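La mesa de la cocina no es un almacén

2020-11-25

Sostengo que la mayor parte del desorden doméstico se explica por un error de asignación. La mesa de la cocina es la única superficie horizontal grande a la que se llega desde cualquier punto de la casa, y por eso recibe todo lo que no tiene destino fijado. El fallo está en el sistema de destinos; culpar a la pereza no lo corrige.

En agosto apliqué en casa el método de Tikkanen, que exige vaciar la mesa por completo antes de cada comida. El procedimiento cuesta poco de enunciar y mucho de mantener. A los pocos días los objetos retirados habían pasado a la encimera, y de ahí volvieron. El manual de Korard propone lo contrario: tolerar una carga residual y clasificarla una vez al día. Me parece más realista, aunque su tabla de 80 categorías es inaplicable en una vivienda normal.
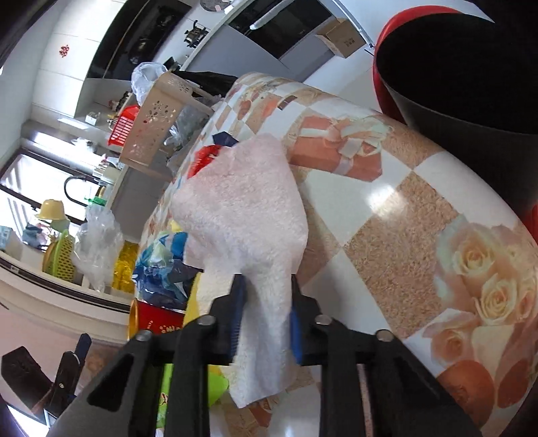

*Toalla blanca sobre la mesa redonda, con envases y bolsas alrededor.*

Una toalla en la mesa indica que el textil ha perdido su sitio. Conviene tratarla la primera, porque ocupa superficie y oculta lo que queda debajo. Después van las bolsas de plástico, que son el verdadero problema: cada una parece contener algo, y hay que abrirla para saberlo. Los frascos se dejan para el final -- tienen forma estable, se ven y se agrupan sin esfuerzo.

El orden importa más que el mobiliario. He leído recomendaciones de gastar 4,000 en módulos extraíbles para resolver lo que resuelven dos cestas, una para lo que se queda en la cocina y otra para lo que sale de ella. La cesta perforada, además, deja ver el contenido sin vaciarla. Las cajas opacas de Tellthorpe, que compré y devolví, obligan a etiquetar. 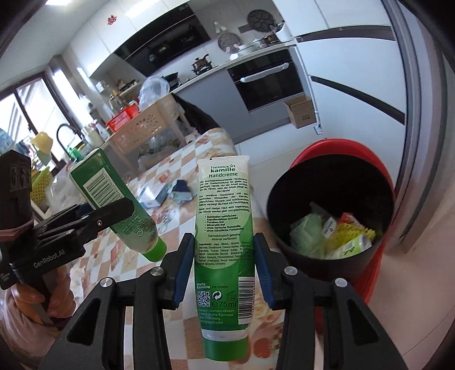

Los cosméticos son la categoría peor resuelta. Pertenecen al baño por convención, pero se usan donde se lavan las manos, y en muchas casas ese lugar es el fregadero. Un tubo de crema de manos como el herbacin kamille, de 75ml, cabe en cualquier hueco y por eso acaba en todos. Mi criterio es asignarlo a la cocina de forma permanente, junto al grifo, y no admitir un segundo ejemplar abierto. La norma vale para cualquier producto de uso diario: el destino lo fija el punto de uso.

Queda el cubo. En Leltolstead, donde viví antes, lo tenía detrás de una puerta y los envoltorios se acumulaban sobre el mantel. Ahora está a un paso de la mesa y se llena antes, señal de que trabaja. Estéticamente es una solución pobre -- la acepto.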